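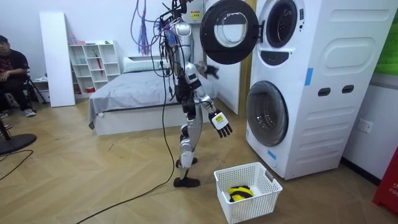
From: Drita Nedeljković
To: Lalatville Residence Staff List
Subject: Re: Laundry procedures for furnished units
Date: 05/10/2022

Dear colleagues,

Thank you to Mr. Janevski for his message, which I have quoted below. The Housing Office has reviewed his questions and offers the following guidance for all furnished units in the Cillon and Sandhu buildings.

1. Dryer doors. The door of the upper machine is to be left open between loads so that the drum can air out. Staff who find it closed in a vacant unit should open it fully.

2. Baskets. Each unit is issued one white plastic basket with perforated sides. It is kept on the floor in front of the washer. Baskets are not to be stored on the bed or on top of the machines. Replacements may be requested from Ms. Piras in Supplies, extension 302.

3. Items left behind. Please look in both drums and at the bottom of the basket before a unit is signed off. Single garments are easily missed. Anything found should be bagged, marked with the unit number, and held at the front desk for 10 days.

4. Bedding. Gray bedding is to be washed separately from white pillowcases. We have received 2 complaints of discolored pillowcases this term, and both came from mixed loads.

5. Tape. Blue tape on the cabinets should be left in place until Facilities has completed its inspection — please do not remove it during cleaning.

The revised checklist will replace the present Form 58 at the end of October. Comments on the draft should be sent to Ms. Lynch.

Sincerely,
Drita Nedeljković
Housing Office, Lalatville

Mateja Janevski wrote:
> Dear Ms. Nedeljković,
>
> The cleaning staff in Sandhu have asked whether the dryer door
> should be open or shut when a unit is vacant. The current form
> does not say. They would also like to know where the basket
> belongs and how long we are expected to keep clothing that
> residents leave behind.
>
> I would be grateful for a written answer that I can post in the
> supply room.
>
> Respectfully,
> Mateja Janevski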